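Handout 6: Good practice for hand-held gripper recording
Course notes, Etenesh Tefera

Scope

These rules cover work with two hand-held grippers. They apply to every session logged in Jotstead. Read them before you book a slot.

1. Markers

Keep the printed faces clean and flat. Replace a cube if any corner is dented. Do not write on the white border or put tape over it.

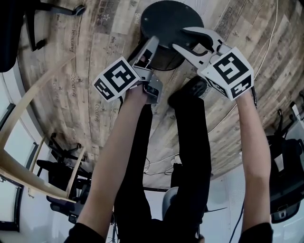 Marker visibility is the rule students break most often. The tracker needs a clear view of at least one face per hand. Hold the gripper under the cube, with fingers and cuffs off the printed faces. When both hands work close to one object, such as the edge of a round stool seat, keep the cubes apart so that neither one hides the other.

2. Floor and cables

Walk the floor before each take. Move cables out of the walking path or tape them down. Loose chairs on casters go against the wall unless the task uses them.

3. People in the room

Agree on working areas before you start. Look behind you before stepping back, as a pack on your back makes you deeper than you think. Wear closed shoes.
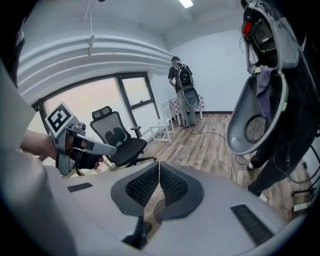
4. Stopping and logging

Anyone may call a stop. Lower both grippers and keep your feet still until the caller clears it. Log the stop even if the take looks usable. Send questions on logging to Chrysanthi Stamatopoulos.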